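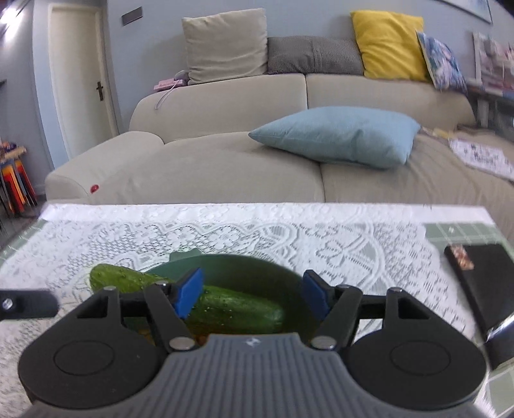
One of the early-shift people at Drorel wrote in the margin of our draft that the old guide told her how to switch everything on and never once mentioned what her day would look like afterward, and could we please start with that. We thought that was a very fair request. So this section has the set-up steps you need, and it also spends a good while on how the work is shared out once the grippers arrive, who does what, and what to do when you would like things done differently.

Section 4. Bringing the hand-held gripper into your daily work

4.1 What changes for you

If you have been sorting and placing produce by hand, you already know most of the job. You know how firmly a cucumber can be held, which way round it sits nicely in a bowl, and when one is too soft to be passed along. The Jokari system learns from people who know these things. You hold the gripper, you do the task at your own pace, and the recordings of your work go on to teach the arms at the Oksanen packing line.

That means your hours will be divided a little differently from before. Part of the shift is still ordinary handling, and part of it is demonstration work with the gripper in your hand. A demonstration block lasts 14 minutes, followed by a proper pause, and we do ask that you take the pause even when you feel fine and are just getting into the swing of it. Wrists get tired before their owners notice!

Pay and breaks are set by your own site and are not covered in this guide. If anything in here seems to disagree with your local agreement, the local agreement wins, and please tell your shift lead so that we can fix the wording.

4.2 Before you begin

You will need:

The gripper, fully charged
The base unit, switched on and connected
The task card for the block
The objects named on the card
A table you can reach across comfortably without leaning

Any steady table at a comfortable height will do. Many people do their blocks in a break room or at home, and that is perfectly all right with us, because the arms need to learn from all sorts of places. Please don't tidy everything away beforehand. A patterned cloth, a book, the cushions on the sofa behind, all of that can stay where it is. Do put away letters, medicine labels, screens with messages on them, and photographs of your family, as the camera may pick them up.

NOTE: Anyone else in the room should know that you are recording. If somebody would prefer not to be there for it, wait until they have left or choose another spot. You never have to explain to us why a block was moved.

4.3 Starting a block

1. Sit or stand so that your elbow can hang easily by your side.

2. Press and hold the power button on the base unit until the light stays on.

3. Pick up the gripper and open and close the fingers fully, two or three times. The movement should feel smooth all the way. If it catches, stop here and go to 4.6.

4. Look at both finger pads. They should be clean and seated firmly on their arms. Wipe them with a cloth that is barely damp and let them dry.

5. Set out the objects as the task card says. For a bowl task, put the bowl where you would naturally put it if you were about to use it yourself.

6. Press the start button once and wait for the tone.

7. Carry out the task. Bring the pads down on either side of the object, close gently, lift, move, set down, and open. Between repeats, move the object a little so that no two tries begin in quite the same place.

8. Press the button again to finish. Wait for the second tone before you lay the gripper down.

CAUTION: Keep your free hand away from the linkage arms while the fingers are closing. There is room for a fingertip in there and it does pinch.

CAUTION: Do not use the gripper on glass, knives, hot dishes, or anything alive, however good-natured the cat.

4.4 Handling vegetables and other rounded things

Long vegetables like to roll. Take hold near the middle, with one pad on each side, and let the weight settle before you lift. If two are lying in the same bowl, start with whichever is easier to get at. You don't have to squeeze hard. If you can see the skin denting, open up a little and try again.

Please keep your mistakes. If something drops, pick it up with the gripper if you can, or with your hand if you can't, and carry on. A dropped cucumber teaches the arm a good deal about dropping cucumbers, and your lead will not be marking anyone down for it. Recordings are not used to compare one worker with another.

4.5 Sharing the work fairly

The first group at Oksanen recorded 1,270 blocks between them, and the main thing they asked for afterward was a better rota. So we now suggest the following:

1. No one does more than 4 blocks in a shift.

2. Blocks are spread over the whole team, with newer people included from the start.

3. Anyone may swap a block for ordinary handling work by telling the lead before the shift begins.

4. When an arm takes over a station, the people who worked that station are offered a place in the Flivoretti training course before it is opened to others.

The course covers clearing jams, checking what the arms have packed, and writing new task cards. You don't need any background in computers for it. Someone who has packed for years will often write a far better card than we could.

4.6 If something doesn't feel right

Fingers catch or stick: switch off, check for crumbs or peel around the pivots, brush them out, and try again.

One pad has worked loose: do not glue it. Ask for a replacement pad and put the gripper aside until it has been fitted.

No start tone: check the charge, then switch the base unit off and on again.

Wrist or thumb aches: stop the block, even halfway through. Half a block is still useful to us. Tell your lead the same day so that the rota can be changed.

Replacement pads come in sets of 2 and should always be changed together.

Continue to Section 5, Charging and storage.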